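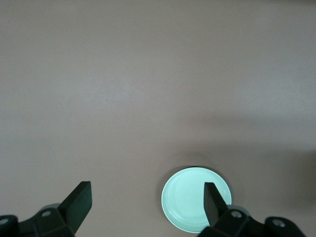
Figure 4.1 - Round lid in pale mint, lying flat on a table top.

4. Setting up the Kistex scoreboard before a match

This section is for the person who prepares the scoreboard on match day. It is assumed that the battery is already charged (section 3) and that the two legs are attached to the panel.

4.1 Choosing the position

1. Stand at the middle of the long side of the field and look for flat ground behind the spectator line. The scoreboard must never stand between the spectators and the field.
2. Keep a free distance of 10 feet or more between the scoreboard and the touchline. Players who run after the ball do not look where they are going.
3. Turn the panel so that the low sun does not shine directly on the digits. For a morning match, this is usually with the back of the panel to the east.
4. Open both legs until the stop pin clicks. Push the panel lightly with one hand. If it rocks, move it to better ground and do not put stones or wood under the feet.
5. Hang the weight bags on the rear bar. On hard ground the pegs cannot be used, so the bags are always required there.

CAUTION: Do not raise the panel alone. It weighs 67 pounds with the battery installed. One person holds each side and a third person locks the legs.

CAUTION: Take the panel down in strong wind, also when the match is still going on. The weight bags hold the feet, but they do not protect the upper edge from bending.

4.2 Connecting the remote control

The remote control is paired with one scoreboard only. When your club has two fields next to each other, pair the first set completely before you switch on the second.

1. Press the power button on the back of the panel for two seconds. The digits show 88:88 and then 00:00.
2. Press PAIR on the panel. The colon begins to blink.
3. Within 10 seconds, hold HOME and AWAY together on the remote control until it vibrates.
4. Press HOME once. The left score must change to 1. Press CLEAR to return it to 0.
5. Walk to the far corner of the field and repeat step 4. If the score does not change, see 4.5.

Note: The Wan remote (the older model with the round buttons) does not vibrate. Instead, its small light becomes green.

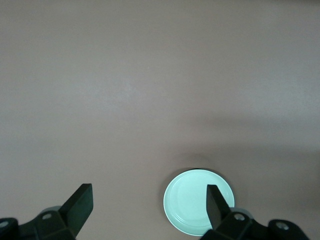 Figure 4.2 - Pale green lid, seen from overhead.

4.3 Setting the match clock

The scoreboard keeps the last used clock, so you need these steps only for the first match of the season or when a different age group plays.

1. Press MENU until CLOC is displayed.
2. Choose UP for a clock which counts from zero, or DOWN for one which counts to zero. Most youth leagues use UP, but please check the rules of your own league.
3. Enter the length of one half in minutes and press OK.
4. Enter the length of the break. When you enter 0, the clock waits for you at half-time and does not start by itself.
5. Press MENU again for three seconds to save.

The clock on the scoreboard is only for information. The official time is the watch of the referee. If the two are different, correct the scoreboard with the + and - buttons at the next stop in play.

Note: The horn is switched off when the product leaves the factory. Before you switch it on, ask the referee. With younger children we recommend to leave it off, as many of them stop playing when they hear it.

4.4 Team names

Names can be sent to the panel with the Zesevum app. Each name may have up to 10 characters, including spaces. Longer names are shortened from the right, so "Skaltska Juniors" will be shown as "Skaltska J". If this looks strange, type a short form yourself.

The memory stores 1,000 names. Old names are not deleted automatically - you can remove them in the app under Teams, then Edit.

4.5 If something does not work

Score does not change from the far corner: Hold the remote control higher, and check that no car is parked directly before the panel. Replace the two batteries of the remote control if they are from last season.

One segment of a digit stays dark: Switch off, open the rear cover and press the flat cable of this digit into its socket. Close the cover with all four screws before you switch on again.

Clock goes back to 00:00 during play: The battery is too low. Use the spare battery. The internal counter shows the number of charges under MENU, INFO. Above nearly 3,000 charges the battery should be exchanged.

Pairing fails two times: Switch off both parts, wait one minute and begin again with step 1 of 4.2.

Questions about this section go to Kavitha Kaimal (technical) or Ngan-ling Wu (spare parts and remote controls). Please have the serial number ready. It is printed inside the rear cover, on the left.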